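Baveo extends mid-band 5G to Darnwood

01/03/2022

Regional carrier Baveo has switched on mid-band 5G service in Darnwood, bringing the number of active cell sites in the district to 43. Existing customers on unlimited plans get access at no extra charge, provided their phone supports the new band.

Two older handsets from Hevevis will need a firmware update before they can connect. The update is sent over the air and also turns on voice calling over LTE, which the carrier has required for new lines since November.

Network planner Wing-sze Chu said the sites use existing fiber links – no new trenching was needed – and that indoor coverage will vary by building. Some 3299 addresses fall inside the outdoor coverage area. The carrier's online map now shows 4G and 5G as separate layers, and users can search it by street address.

Shuk-fan Kwok, who manages retail sales, said phones bought from other carriers must be unlocked before a SIM swap.

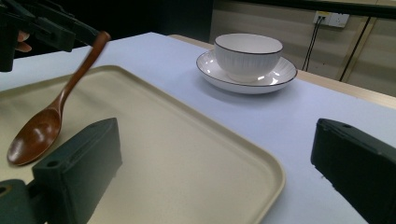
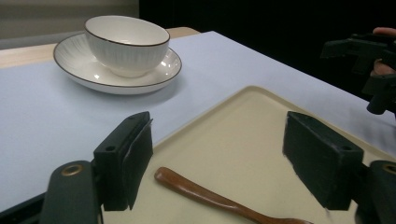

Tableware: a wooden spoon over a beige tray, first picture; a ribbed white bowl and saucer, second picture.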